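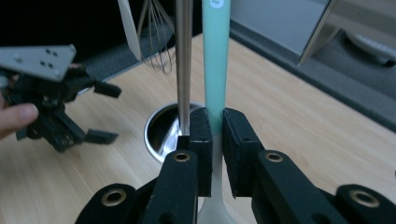

Flulto hand-held gripper kit: review after one term

Our student robotics club bought two Flulto grippers in May, to replace a pair of Skilska units with worn hinges. The club records people doing kitchen tasks and uses the recordings to train an arm, so the grippers spend most of their life holding spatulas, whisks and ladles.

Assembly took an evening. The printed guide is clear up to the cabling, where it stops giving lengths. We ended up with too much slack on the left unit and had to redo it.

Grip is the strong point. The pads hold a smooth spatula handle upright with little effort, and a second-year with small hands could work the trigger for a full session. Thin metal handles are harder. They turn between the pads unless gripped close to the balance point, and a ladle lifted by the end of its handle will swing.
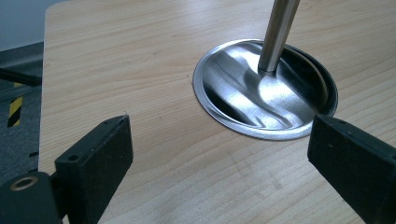
The fingers open wide enough for everything in our utensil set. Closing is linear for most of the travel, then stiffens over the last 10 mm – noticeable when picking up anything thin. Dust collects on the pads and they need wiping between sessions.

Tracking was reliable once the marker plates were tightened. We logged 2,527 attempts over the term and discarded around 500, mostly for operator error. The Kohlhase mount we tried for comparison was lighter but lost calibration whenever it was put down hard.
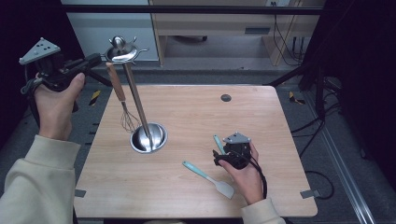
Ineke Jansen
Club technical lead, Lident Student Robotics
27 November 2022

Spare pads are sold only in full sets, and delivery was slow. The cables also pull at the wrist when both hands are in use; a clip on the sleeve helps. For a club with a bench and someone willing to redo the cabling, I would buy the kit again. Schools wanting something ready to use should look elsewhere.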